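August, 6:40 p.m.

Third evening on the chopstick task. Session halted at episode 279 with a fault on the left hand unit. Symptom: the logged opening width freezes while the fingers keep moving. Video is unaffected, so the episode looks fine on playback and is useless for training. The viewer gave no warning. I found it only by plotting width against time.

Checked back through the log. The freeze first shows up five episodes earlier, always near full open. Those five are marked bad. Haruna Nagano wants the raw files kept, so they went into a separate folder.

Swapped the cable: no change. Restarted the recorder: width came back, then froze again on the second open-close cycle. Re-zeroed with the fingers closed: same result. Encoder count at the freeze is 834 each time, which points to the encoder or its magnet and away from the software. Ferenc Somogyi disagrees and suspects a clamp value left in the Bromell config. He will send me the old file tonight.

Right unit logs normally. I did not swap the two – the calibration is per side and I would lose the baseline.

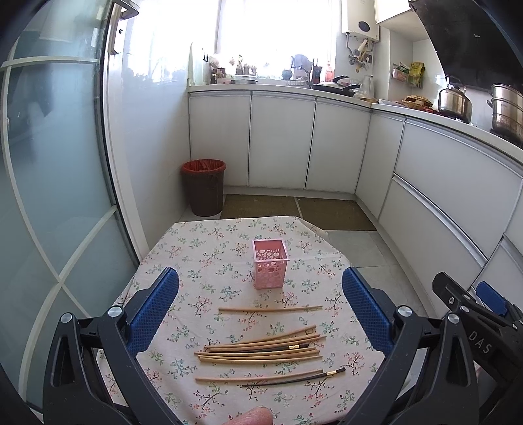 *Chopsticks in front of the pink holder, fingers open.*

To do: compare configs, then open the left housing if they match. Add a check to the recorder that stops the episode when width is constant and the fingers should be moving. Ask Kiyoshi Mizuno whether Ogura still has a spare encoder board. No more recording on the left side until then.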